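Why Your Shadow Never Leaves You Alone
A Fastach Kids explainer, by Evie Staniforth

You have a shadow. So does your dog, your toothbrush and the worst teacher you ever had. Shadows cost no money, weigh nothing and can't be washed, and most people go through life without giving theirs a second thought. We are going to give yours several.

What is a shadow made of?

Nothing. A shadow is a place where light was supposed to land and didn't, since something got in the way. If you stand between a lamp and a wall, the light that hits your back stops there. It can't bend around you to reach the wall. Light travels in straight lines, and it is very stubborn about it.

So a shadow is a hole in the light, and the hole is shaped like you. If you have ever wondered whether you look silly with your arms sticking out, your shadow will tell you, and it won't be polite.

People sometimes say a shadow is dark, but most shadows are only dimmer than what's next to them. Go stand outside on a sunny day and look at the ground inside your shadow. You can still see the grass, the ants and the sandwich crust you dropped. Light from the blue sky is bouncing in from all sides and filling the hole partway up. On the Moon, where there's no air to scatter the light, shadows are much darker. There are also no sandwiches, so it evens out. 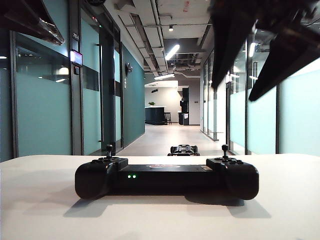
Sharp shadows and mushy shadows

Some shadows have edges so crisp you could cut them out with scissors. Others look like somebody smeared them with a thumb. The difference comes from the size of the light.

A tiny light, like the bulb in a small flashlight, sends all its light from almost one spot. Every point on the wall can either see that spot or it can't. Yes or no. You get a hard edge.

A big light, like a window or a long glowing panel on the ceiling, sends light from many spots at once. Now there are points on the wall that can see half of the light and not the other half. Those points get a bit of light, so they turn gray. Put all the in-between points together and you have a fuzzy border.

Scientists have names for the two parts. The darkest part, where none of the light gets in, is the umbra. The fuzzy part around it is the penumbra. "Penumbra" means "almost shadow," and it is an excellent word to say at dinner if you want your family to stop asking about your day.

Distance matters too. Hold your hand close to the wall and its shadow gets sharper. Move it away and the edges go soft. You can try this right now with the thing you're supposed to be doing homework with.

Why is my shadow so tall?

My friend Trygve Amundsen is short for his age and his age is 30. He loves early mornings, when the Sun is low and his shadow has legs like a giraffe. By noon the Sun is high, his shadow has shrunk into a puddle by his shoes, and he goes indoors.

When the Sun is low, its light comes in sideways and your body blocks a long strip of ground. When the Sun is high, you block only a small patch. In a few parts of the world, on certain days, the Sun gets exactly overhead and a flagpole has no shadow at all.

People noticed this thousands of years ago and used it to tell the time. A sundial is a stick with a shadow and some numbers. It has no battery and makes no beeping noise, and it is completely useless at night.
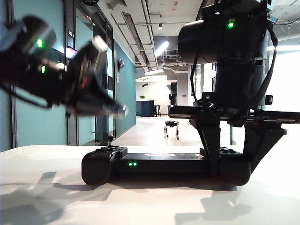

Colors can get into the act as well. A white surface is the best place to look for shadows, because it bounces back nearly all the light that hits it, and anything missing shows up at once. Bright light from the right side of a white tabletop will leave soft gray shadows lying across it, plain as anything, while the same shadows on a black rug would be very hard to spot. This is why people who put on shadow puppet shows hang up a pale sheet and leave the chocolate-brown curtains where they are. If you light the sheet with a red lamp and a green lamp side by side, your hand will make two shadows, one reddish and one greenish. Each shadow is missing one lamp and still getting the other.

Do something with this

You'll need a flashlight, a white sheet of paper, a pencil and a toy you don't mind bossing around.

Put the paper on the floor and stand the toy on one edge of it. Make the room dark. Shine the flashlight from low down, so the shadow falls on the paper, and trace around it with the pencil. Now lift the flashlight higher, keep it pointed at the toy, and trace again. Do that 3 times if you have the patience. Your toy hasn't grown or shrunk, whatever the drawings say.

Next, stretch a piece of tissue paper in front of the flashlight and hold it a little way off from the glass. The light now comes from a bigger patch. Look at the edge of the shadow and see what happened to it. (Don't leave tissue against a hot bulb. Small LED flashlights are the better choice, and a grown-up can tell you which kind you have while pretending they knew already.)

Questions from readers

Can a shadow have a shadow?
Hedvig Kristiansen sent this in and I had to sit down for a while. No. To have a shadow you must block light, and a shadow doesn't block anything. Good try, Hedvig.

Can I outrun mine?
Vidar Söderlund has been trying since April. As long as the light is shining and Vidar is in it, the shadow arrives exactly when he does. He can lose it by running into the shade of a building, where his shadow gets swallowed up in a bigger one. I have decided this counts.

Is night a shadow?
Yes! At night you are standing on the side of the Earth that faces away from the Sun, with the whole planet blocking your light. When the Moon passes through that same shadow, we get a lunar eclipse, and the Moon often turns a dull orange-red. Go outside and look at one if you get the chance. You are allowed to stay up for it, and you may show this sentence to whoever is in charge of bedtime.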